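검색어를 입력하세요 검색 전체글 인기글

분류: 창작 > 단편소설 | 태그: 여행, 산장, 편지, 겨울

드릴레크행 막차

막차를 놓친 건 순전히 내 탓이다. 프로른덴 역 앞 빵집에서 호두빵을 살까 무화과빵을 살까 고민하다가(결국 둘 다 샀다) 버스 뒤꽁무니를 봤으니까. 손을 흔들었는데 기사 아저씨가 같이 손을 흔들어 주더라. 인사인 줄 알았나 보다.

드릴레크까지는 산길로 7킬로미터. 눈은 발목까지 왔고 내 신발은 서울에서 신던 그 운동화였다. 그래도 걸었다. 가방에 든 편지 때문이었다.

그 편지 얘기를 하자면 우리 이모 얘기를 해야 한다. 이모는 젊을 때 드릴레크의 여관에서 두 해를 일했는데, 그 시절 얘기는 딱 세 가지만 반복했다. 감자 깎은 얘기, 소가 부엌에 들어온 얘기, 그리고 게프하르트 호프슈테터라는 남자가 아코디언을 지독하게 못 켰다는 얘기. 나는 그 이름을 초등학교 때부터 외우고 있었다. 짝꿍 이름은 까먹었으면서!

이모가 7월에 돌아가시고 서랍을 정리하는데 봉투가 나왔다. 받는 사람 게프하르트 호프슈테터. 우표까지 붙어 있는데 부치지를 않았다. 엄마는 그냥 태우자고 했고 나는 싫다고 했고, 그래서 그 겨울에 내가 거기 있었던 거다. 풀로 붙인 봉투는 한 번도 뜯지 않았다. 햇빛에 비춰 본 적은 있다. 글씨가 겹쳐서 하나도 안 보였다.

절반쯤 걸었을까, 뒤에서 트랙터가 왔다. 운전하던 여자가 독일어로 뭐라 뭐라 하기에 내가 "호프슈테터, 호프슈테터" 했더니 옆자리를 탁탁 쳤다. 이름은 라헬 켈린. 영어를 나보다 잘했다.

"게프하르트 영감한테 가요? 빚 받으러?"

"편지 주러요."

"우체부치고는 신발이 형편없네."

할 말이 없어서 호두빵을 반 떼어 줬다. 라헬은 한 손으로 운전하면서 한 손으로 빵을 먹었고 나는 문손잡이를 꽉 잡고 낭떠러지 쪽은 안 봤다. 가는 내내 라헬은 마을 흉을 봤다. 판크하우저네가 길을 넓히자고 한 게 언젠데 아직도 돌 하나 안 옮겼다느니, 레모 란츠가 또 양을 잃어버렸다느니. 나는 양을 잃어버리는 게 그렇게 자주 있는 일인가 궁금했지만 묻지 않았다.

여관은 아직 있었다. 간판만 바뀌었고, 이모 사진 속의 초록 덧문은 그대로였다. 그걸 보는데 코끝이 시큰해서 좀 창피했다. 라헬이 먼저 들어가더니 쩌렁쩌렁하게 소리를 질렀다.

"게프하르트! 한국에서 우체부 왔어!"

난로 옆에 앉은 할아버지가 천천히 고개를 돌렸다. 나는 평생 이 사람을 키가 크고 콧수염이 있는 사람으로 상상했는데 콧수염은 없고 키도 나만 했다. 스웨터 팔꿈치에 구멍이 나 있었다. 준비해 온 독일어 문장이 세 개 있었는데 싹 날아가고, 나는 그냥 봉투를 내밀었다. 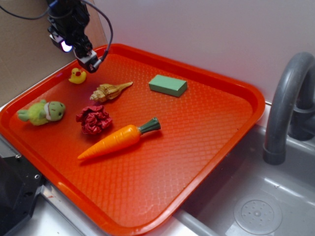
할아버지는 봉투를 받아서 앞을 보고, 뒤를 보고, 우표를 엄지로 문질렀다. 그러고는 안경을 찾기 시작했다. 안경은 이마 위에 있었다. 라헬이 내려 주려는 걸 내가 말렸다. 왜 그랬는지 모르겠는데 조금 더 걸려도 될 것 같았다.

편지는 한 장이었다. 할아버지는 그걸 두 번 읽었다. 세 번째 읽을 때 어깨가 들썩거려서 아, 우는구나, 어떡하지, 휴지가 어디 있더라, 하는데 고개를 든 얼굴이 웃고 있었다. 거의 숨이 넘어가게.

"뭐라고 쓰여 있어요?"

라헬이 옆에서 통역을 했다.

"아코디언을 제발 그만두라는데요. 소가 부엌으로 도망쳐 온 게 그 소리 때문이라고."

"그게 다예요?"

할아버지가 편지 아래쪽을 손바닥으로 슬쩍 덮었다. 나머지 몇 줄은 자기 거라는 뜻 같았다. 나는 더 안 물었다. 궁금해 죽는 줄 알았지만.

그날 밤 여관에서 감자 수프를 먹었다. 방값은 374프랑을 부르길래 기절할 뻔했는데 주인아주머니가 영수증을 잘못 집은 거였고, 진짜 값은 146프랑이었다. 그것도 나한테는 큰돈이었지만 앞에 들은 숫자가 있어서 그런지 꽤 기쁘게 냈다. 라헬은 신발을 난로 앞에 세워 두라고 잔소리를 하고는 트랙터를 몰고 갔다.

자려고 누웠는데 아래층에서 소리가 났다. 처음에는 문이 삐걱거리는 줄 알았다. 그다음에는 고양이인가 했다. 한참을 듣고서야 그게 음악이라는 걸 알았다. 이모 말이 맞았다. 정말 지독하게 못 켜더라.

나는 양말만 신고 계단참에 나가 앉아서 무화과빵을 뜯어 먹으며 끝까지 들었다. 같은 데서 자꾸 틀렸고, 틀리면 처음부터 다시 켰다.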